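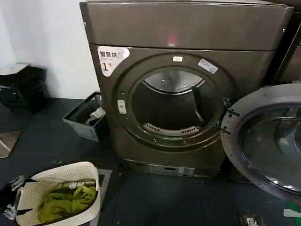 Lornberg Laundry Terms is a word list of short phrases found on and near shared washers and dryers: start and stop labels, load limits, payment notes, lost sock notices. It was put together by Parveen Bukhari for people who write signs, translate them, or build phrase books for travelers. Each entry is one phrase as it was typed in, with a plain English meaning next to it. Numbers that only tell one machine from the next, like the large black 1 under the Chinese characters on a dryer's white sticker, are kept in their own column and are not part of the phrase.

Contents

The list has 158 entries in one file, terms.csv, saved as UTF-8. A second file, notes.txt, holds longer remarks on phrases that did not fit in a cell. Nothing needs to be installed.

Columns

id — a short code, never reused
phrase — the text in its own script
meaning — everyday English
unit — machine number, if there is one
source — Colombo or Parnis, the two batches the list was built from

Known problems

The Parnis batch was typed in first and has uneven spacing around slashes. Five entries have no meaning filled in yet. Sorting by phrase gives odd results in some spreadsheet programs; sort by id instead. If characters show up as question marks, import the file and pick UTF-8 by hand.

Changes

Version 2 — merged the batches, dropped repeated phrases, moved machine numbers to the unit column. The old Bulex tags are gone. Scripts that read them will need the February file.

Use

Free to copy and change, with credit to Parveen Bukhari. Send corrections with the id of the entry and the new wording.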